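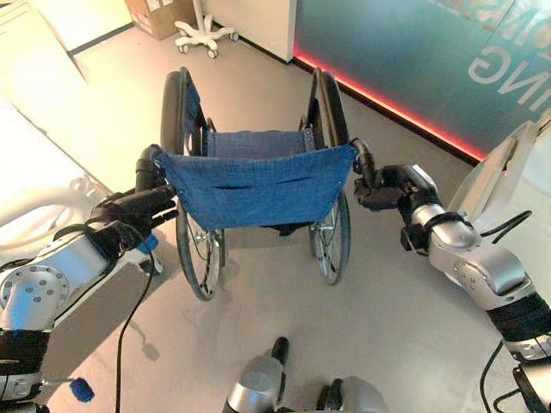 *Fig. 4-1. Rear of the chair, push handles and backrest.*

## 4. Unfolding and checking the Pevum folding wheelchair

The sales leaflet says the Pevum is ready in one easy motion. Allow for several, and don't put anyone in the chair until you have finished step 8.

1. Set the folded chair on a hard, level floor. Carpet makes the wheels drag, and a dragging wheel feels a lot like a stuck frame.
2. Stand beside the chair and tilt it slightly toward you, so the wheels on the far side are just off the floor.
3. Press down on the seat rails with flat palms until the seat is fully open. A click alone proves nothing. Look at both rails and make sure each one is sitting in its bracket.

**Caution:** Keep your fingers on top of the rails. The gap between rail and bracket closes fast.

4. Run a hand along both edges of the backrest and feel every rivet. Some slack in the fabric is normal. A rivet that turns under your thumb is not, whatever the dealer tells you.
5. Pull up on each push handle, then twist it. The grip should stay put. Hair spray and glue are popular home fixes for a loose grip – don't use either. Order a new pair.

*Issue 2 – Page 98*
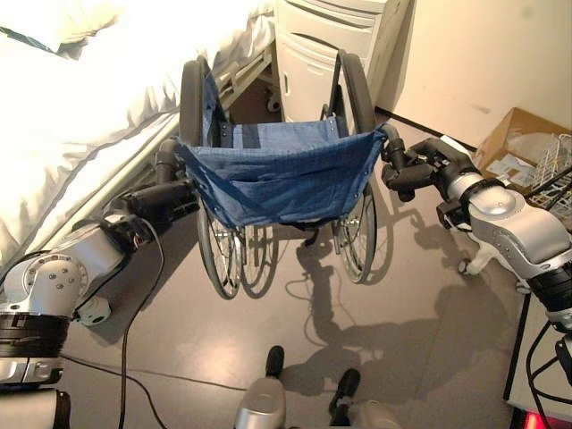

6. Walk behind the chair and push it forward in a straight line with both hands on the handles. If it pulls to one side, check the front casters for hair and thread before you blame the frame.
7. Check the tires and spokes on both large wheels. Squeeze the spokes in pairs. They should all feel equally tight.
8. Set both wheel locks and try to push the chair again. If either wheel rolls, the chair is not ready for use.

**Note:** Leave enough room in front of bedside furniture to swing the footrests out. Measure it with the footrests fitted. Floor plans tend to be hopeful.

### Folding

Lift the seat fabric at the middle, front and back, and let the sides come together. Never fold the chair by pulling the push handles toward each other.

### How often to check

Repeat steps 4 to 8 every October, or after 400 hours of use. Earlier issues of this guide said 2,000 hours. We could find no test behind that figure and have dropped it.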